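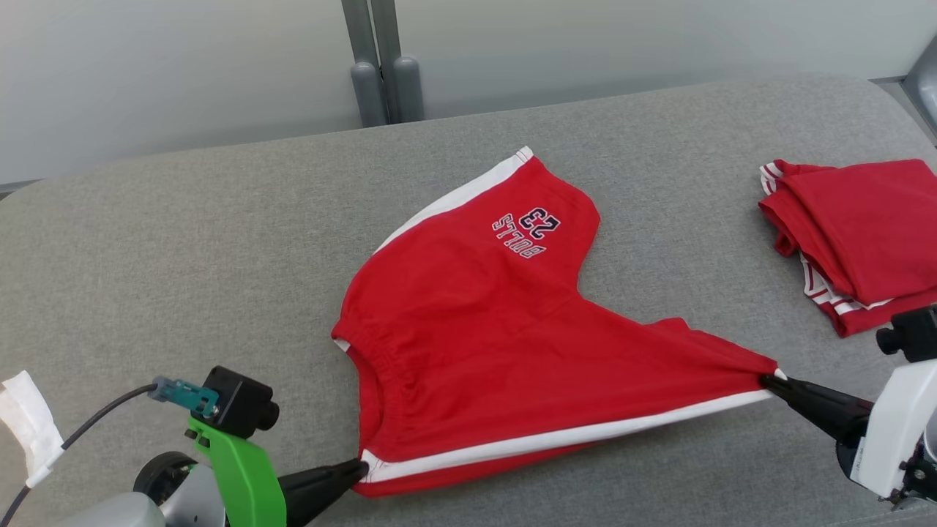
4. Two-Point Tensioning Before the First Fold

4.1 Task and Setup

The folding task starts with one garment lying on a padded, fabric-covered surface and ends with that garment placed on a stack. In this section we look only at the part between the first grasp and the first fold. Earlier versions of our system, Trula, went straight from grasp to fold, and most of the poor folds we logged could be traced to slack in the fabric at the time the fold began. We added a short tensioning step and measured what it changed.

Both arms carry a tapered two-finger gripper. The policy receives images from a head camera and from a camera mounted at the gripper, along with joint positions. It does not receive force readings. All garments in this section are shorts with an elastic waistband. Shirts and towels are covered in Section 5.

Figure 3. Tensioning step on a pair of red athletic shorts. The left gripper holds the corner where the waistband meets the lower white stripe, and the right gripper holds the outer corner of a leg opening. The fabric between the two grasp points is taut, with a few shallow wrinkles. Folded red garments lie at the upper right.

4.2 Choosing the Grasp Points

Shorts are harder to flatten than towels of a similar size. The waistband pulls itself into puckers, and it will do so again as soon as it is let go. For this reason we do not try to flatten the waistband. The left gripper takes one end of it, and the right gripper takes a corner of the leg opening on the same side of the garment. In Figure 3 the line between the two points follows the lower white stripe. A stripe like this gives a clear visual edge, but the policy is not told to look for one, and the training set includes plain shorts as well.

Grasp points are predicted as a pair. We first tried predicting them one at a time, with the second point conditioned on the first. That version often chose two points on opposite sides of the garment, so that the pull ran across the crotch seam and bunched the fabric. Predicting the pair jointly removed most of these cases.

The prediction does not depend on which way the garment faces. The shorts in Figure 3 are upside down from the head camera, with the waistband to the left and the printed "23" and "BULLS" inverted. We did not add a step to turn garments upright, and the stack does not require a fixed print direction.

4.3 Tension Without Force Sensing

Once both grippers have closed, the arms move apart along the line between the grasp points. The motion stops when a small image classifier labels the strip of fabric between the grippers as taut. The classifier was trained on 2,202 cropped images, each marked by hand as slack, taut, or overstretched. The last label was needed for elastic parts, which can keep stretching well after the rest of the garment is straight.

We do not ask for a strip free of wrinkles. Shallow wrinkles that spread out from a grasp point, as in Figure 3, are normal when fabric is held at a corner, and they were marked as taut. Wrinkles that run across the strip were marked as slack. The hand labels were least consistent for lightweight fabric, where the two kinds are hard to tell apart in a single image.

4.4 Results

We ran 811 trials with the tensioning step turned on. A trial was counted as a failure if a gripper lost the fabric, if the arms stopped before the strip was taut, or if the garment had to be put back by an operator before the fold could start. There were 49 failures. Loss of the fabric at the leg opening was the most common type. The hem is thin there, and a grasp that catches only the edge can slide off when the arms move apart. Grasps at the waistband end were lost less often.

Folds that followed a successful tensioning step were straighter along the first crease, and the finished bundles were easier to line up on the stack. The cost is time. Each garment takes 2 extra motions, one to pull and one to ease off before the fold.

The Mullau baseline, which smooths the garment by pressing and sweeping, did well on towels in our hands but tended to drag shorts across the surface without opening the leg corners. We also tested the Sakamoto grasp scorer as a replacement for our pair prediction. It picked good single points, but its two best points were often too close together to pull on.

4.5 Limits

The step assumes that both corners are visible to the head camera. A garment dropped in a heap has to be spread first, and we use the Zulladau spreading policy for that without changes. Drawstrings are a second problem. When a loose string lies over the waistband corner, the left gripper may close on the string together with the fabric, and the classifier has no label for this case.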